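The Quiet Return of the Paper Floor Plan

Before Macarena Bermúdez moves a single shelf, she tapes the room out on the table at small scale. She has run a shop-fitting business in Livov for 12 years and still works this way, even though most of her rivals draw everything on a screen.

"People walk up to a table and start pointing," she says. "They don't do that with a laptop."

Her last big job was the old grain store in Ploleslow, now a food hall with 70 stalls. The owners wanted wide aisles. The stallholders wanted more counter. Both sides spent five evenings moving pieces of card from one box to another, and the layout they settled on in December is the one that got built.

Brown paper or cardboard and a roll of blue tape will do for most rooms. The tape peels up when somebody changes their mind, and somebody always does.

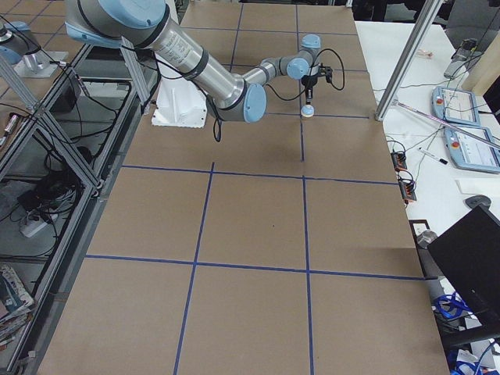
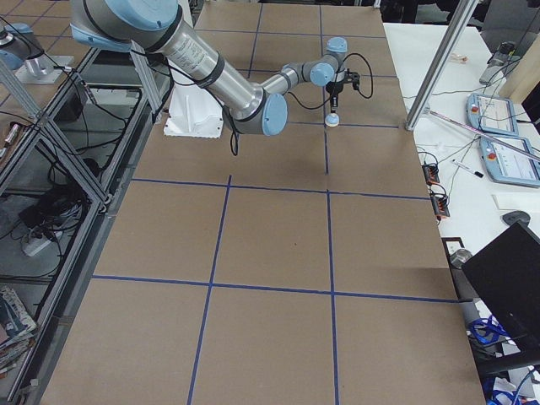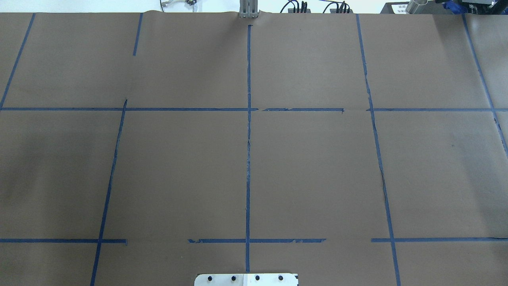 What it costs

Bermúdez charges a flat fee for the planning stage and takes it off the bill if the client goes ahead. In Bråten, a bakery paid for the plan and then did the work itself, moving the ovens to the back wall and the till nearer the door. She has no complaint about that.

The larger firms are less relaxed. Prestum, which fits out pharmacies, tried table planning in 5 of its stores and went back to software — the meetings ran too long, and head office wanted files it could send around.

Trying it at home

Measure the room twice, including the door swing. Pick a scale and write it on the corner of the sheet. Cut the furniture from stiff card, and leave the plan out for a few days before you lift anything heavy.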